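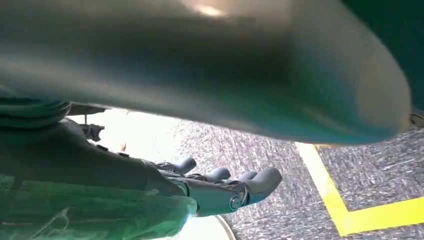
Que el niño ya tiene edad de ir solo al instituto, dice Bouchra, y que la que no tiene edad todavía soy yo. Me lo soltó en la puerta del súper con las bolsas en la mano y se quedó tan ancha. Le contesté una tontería, algo de los coches de la avenida, y ella que los coches van a seguir ahí cuando Iván cumpla 50 años, que si pensaba llevarlo yo también entonces.

Llevo dándole vueltas todo el día. A ver, que yo no me veía como una madre de esas. Yo era la que dejaba a la mayor comer arena en el parque, la que llegaba a las reuniones sin boli y firmaba con el de la otra. Pero con el pequeño me ha entrado un no sé qué, y ahora resulta que le preparo la mochila, le miro la agenda por las noches y me sé mejor que él cuándo tiene examen de Sociales (el jueves, tema cinco, los climas). Esta mañana le he preguntado qué tenía a primera hora y me ha dicho «pues no sé, mamá, míralo tú». Míralo tú!! Y lo he mirado, claro.

Luego está lo del móvil. Le instalamos el Galell en agosto, cuando se fue de campamento, esa aplicación que te dice en un mapita dónde está cada uno de la familia. Iba a ser para la semana del campamento y ya. Pues aquí sigue. Hoy se me ha ocurrido mirar las estadísticas -- que yo no sabía ni que tenía estadísticas -- y pone que he consultado la ubicación de mi hijo 183 veces desde que empezó el curso. Del instituto a casa hay cinco minutos andando, y eso parándose en el quiosco. La he cerrado de golpe, como si me hubiera pillado alguien.

Se lo he contado a Benoît mientras hacía la cena y se ha reído, pero con esa risa suya que da rabia. Dice que a él con once años lo mandaban a por el pan a otro pueblo. Yo le digo que muy bien, pero que él también pierde las llaves cada dos por tres y no lo pongo de modelo de nada. Al final hemos hablado en serio un rato. Él cree que Iván se ha acomodado, que sabe que detrás vengo yo con la flauta olvidada y el bocadillo, y que así cualquiera. Y algo de razón tiene, aunque no se la he dado entera.

Porque lo de la flauta fue la semana pasada y todavía me pongo colorada. Salí del trabajo, crucé media ciudad, aparqué fatal y se la llevé a conserjería. Estuve 40 minutos entre unas cosas y otras, y cuando llegué la clase de Música había terminado. A Iván le daba igual, que había tocado con la de un compañero que faltaba (no quiero pensar en los microbios). La que venía sudando era yo.

También me acuerdo de mi madre. Ella no miró un cuaderno mío en la vida, y yo de pequeña la habría cambiado por la de mi prima, que le forraba los libros y le hacía las maquetas. Igual es eso, que estoy haciendo las maquetas que no me hicieron. O igual es que estoy cansada y me da por filosofar, que son las once y media y mañana hay que madrugar.

Total, que he decidido un par de cosas y las apunto para que no se me olviden. Mañana va solo. Se lo he dicho al acostarse, toda solemne, sentada en el borde de la cama, y me ha dicho «vale» y se ha dado la vuelta. Vale! Yo con un nudo en la garganta y él con un «vale». La agenda no se la abro hasta el domingo. Y si se deja la flauta, se la deja. El bocadillo ya veremos, que una cosa es la autonomía y otra que el niño pase hambre.

Lo del Galell no lo he borrado. Lo he pensado, he tenido el dedo encima del botón y todo, pero no. Lo he metido en una carpeta en la última pantalla, con la linterna y la calculadora, para que me dé pereza llegar.

Bouchra me acaba de escribir para ver si tomamos café cuando los dejemos en clase. Le he puesto que sí, pero que yo iré directa a la cafetería, que a Iván no lo llevo. Me ha mandado una fila entera de aplausos y luego, al minuto, que entonces a ver si puede el suyo ir con él, que así van los dos juntos y ella se queda más tranquila. Mira la otra!

He dejado la chaqueta gorda en la silla de la entrada por si refresca. Que la coja si quiere.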